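Residence Services Bulletin
Storing Jewelry and Small Valuables in Your Room

Residents of Pemero House and the Nwachukwu Wing are reminded that the annual room changeover begins in September. Each year a number of small personal items are reported missing during this period, and most of them are later found in bedding, in laundry bags or at the bottom of moving cartons. The Residence Office asks all residents to set aside a little time before their move to gather, sort and record any jewelry they keep in their rooms.

A bed is a suitable place to do this work. Spread a blanket over the mattress first so that beads, rings and loose clasps do not roll onto the floor. Place everything in one open box before sorting, and check coat pockets, toiletry bags and desk drawers for anything left behind. Snacks, chargers and lamps should be kept to one side until the jewelry has been put away.

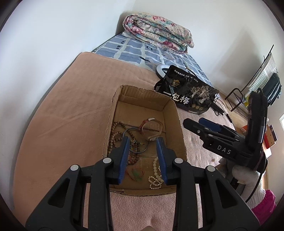
Should pearls be stored together with bangles and beads?
They are best kept apart. Pearls scratch easily and should lie flat in a soft cloth pouch of their own, while metal bangles and wooden beads may go in separate small bags. Jade pieces should also be wrapped, as a knock against metal can chip them.

Cords require some attention as well. Red cord bracelets and pendants should be laid straight or wound loosely – a tight knot formed in storage is difficult to undo without cutting. Long strands of beads may be coiled once or twice and closed in a bag large enough that the cord is not bent sharply. Residents who find a worn cord should have the piece restrung before wearing it again.

A cardboard box is acceptable for sorting and for the day of the move. It is not recommended for long-term storage, particularly if a flap has torn. Lidded storage tins are available from the Mornow desk on the ground floor, up to 3 per resident, while supplies last. Small cloth pouches are sold at the same desk in packs of 12.

Residents who hold items of significant value may apply for a locker in the Cikance Room. There are 60 lockers, assigned in the order in which applications are received. Forms must be returned to the Residence Office by 2021-08-31. Lockers not claimed by that date will be offered to incoming residents.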